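How Does a Robot Learn to Tidy Up?

When I was little I learned to tie my shoelaces by watching my gran's hands. Over and under and through, again and again, until one morning my own fingers just did it. I must have watched her a hundred times first!

Robots can learn a bit like that too. My job is helping them, and I think it's one of the best jobs going (apart from perhaps ice cream taster).

The robot I work with is called Titau. It's one big arm with a gripper on the end for picking things up. At the start, Titau knows nothing at all. It doesn't know what a pencil is, or that a box of tissues is squashy and a desk isn't. So we collect examples. An example is a sort of recording of one job, from start to finish: what the robot's cameras saw, and how the arm moved at every moment. I steer the arm myself with a hand controller, and the computer saves the lot.

Now, a lot of our examples don't happen in a real room. They happen in a pretend one, inside a computer, a bit like a video game. We call our pretend room Pronley. It has furniture, walls, a lamp and plenty of clutter, and if I knock something on the floor I press a button and it pops back where it was. (I wish my kitchen did that.)

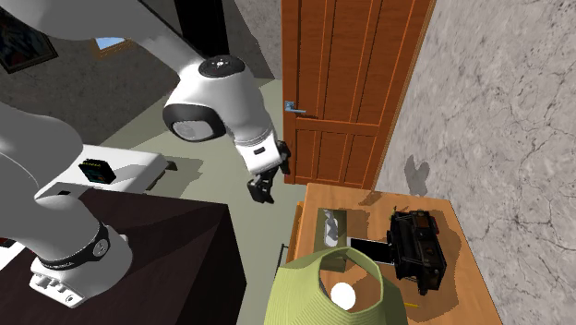 The same arm and the same room, from two different places:
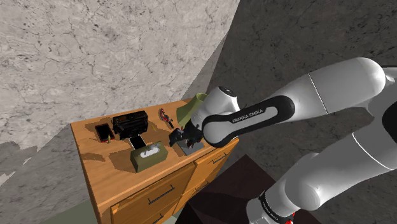

One example isn't much use. Imagine you'd only ever seen one dog, and it was a tiny brown one. Would you know that a huge spotty one was a dog as well? You might not! A robot has the same trouble. If the tissue box is always in the same spot, Titau might only learn to reach for that spot, and grab at thin air when somebody moves the box.

So we change things. We shuffle the objects, turn them round, make the light brighter or dimmer, and look from somewhere else. Then I do the job again. And again. By the end of August we want 3003 examples, and so far we've got 664, so I've a fair bit of steering to do.

I make mistakes too. Sometimes I go in too fast and bump the desk. We put those examples in a separate folder, so the robot doesn't copy my clumsy ones by accident.

When there are enough good ones, a computer program looks through them all and hunts for patterns. Then Titau has a go without me. The first time we tried, it got the job right on 4 goes out of 19, and I cheered so loudly that someone came in to see what was wrong.

You can try this at home with a friend. Put on a blindfold and let them guide your hand to pick up a spoon. Do it a few times, then try it by yourself. Then ask them to move the spoon and have another go.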